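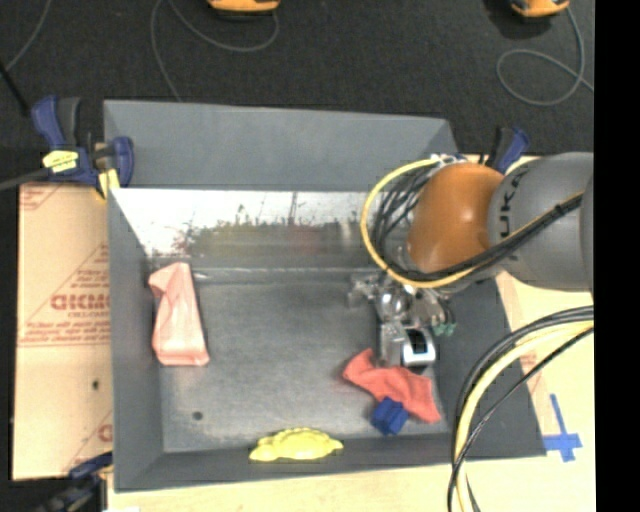 Sorting out a junk bin, quick version

Takes 20 minutes, maybe less if the bin isnt deep.

1. Put the bin on a table. Saves your back.
2. Cloth stuff out first. Small things hide under it.
3. Shake each piece, fold it, stack to the left.
4. Hard bits next. Blocks, toys, whatever. Keep, give away, trash. 3 piles, no "maybe" pile.
5. Wipe the bottom and teh corners. Let it dry.
6. Hard stuff back in first, folded cloth on top.

Wrinkled things can go in wrinkled, fine by me. Do it again in July.

Uchenna Idahosa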